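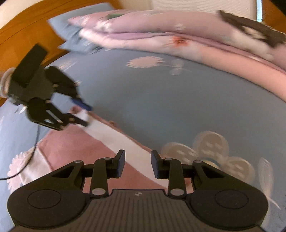
Section 4: Setting Up Your School's Remembrance Roll

Welcome to the good part! By now you have installed Dromow on the office computer and made your staff accounts (Section 3). In this section you'll build the roll itself: the list of former students and staff who served, ready to be read aloud at your ceremony and browsed by families afterward.

Set aside one class period for steps 1 to 5. The rest can be done in short sittings, and students love helping with it.

Before you start

You will need:
Your school's list of names, in a spreadsheet or on paper
The coordinator password from your welcome letter
The spelling list from your local veterans' group, if they keep one

Creating the roll

1. Sign in as coordinator and choose Rolls, then New Roll. Give it a plain title, such as "Memorial Day Roll." The title prints at the top of every page, so keep it short.

2. Pick a reading order. Alphabetical is the default. By Graduating Class is lovely for older schools, where listeners can hear the decades go by.

3. Choose Import and select your spreadsheet. Dromow looks for three columns: family name, given name, and branch of service. Any other columns go into Notes, where you can sort them out later.

Note: A single roll holds up to 1530 names. If yours is longer, make a second roll and link the two under Rolls, Join.

4. Check the count at the bottom of the screen against your own list. Our test roll, put together by Fouzia Hashmi from old yearbooks, came in at 1373 names on the first try, and we cheered.

5. Choose Save as Draft. Drafts are visible to staff only.

Caution: Do not choose Publish yet. Publishing sends a message to every family on your contact list, and it can't be called back.

Adding pronunciations

6. Open any name and tap the small speaker. Type the name the way it sounds, with the stressed part in capitals. For Talpur, you might type "tal-POOR." Check with the family whenever you can.

7. To record a name instead, hold down Record and speak at a normal pace. Recordings can be up to 14 seconds long. That leaves room for a rank and a full name with time to spare.

Assigning student readers

8. Go to Readers and add each student. Dromow splits the roll evenly, up to 40 names per reader. You can drag names from one reader to another, which is a great help when a student would like to read a grandparent's name.

9. Print the reader cards. Large Type is worth the extra paper if you'll be outdoors in bright sun.

10. Hold a full read-through at least a week ahead. For a ceremony in May, try to have your cards printed before the end of April.

Note: If a reader is absent on the day, choose Readers, Reassign. Their names move to the next reader in line, and only the changed cards need printing again.

Publishing

11. Have a second person read the draft from top to bottom. Dromow asks for their initials.

12. Choose Publish, then Confirm.

Corrections are welcome at any time after that and go in under Rolls, Amend. See Section 5 for wreath order and seating.

Section 4 revised July 25, 2026, by Noreen Ghauri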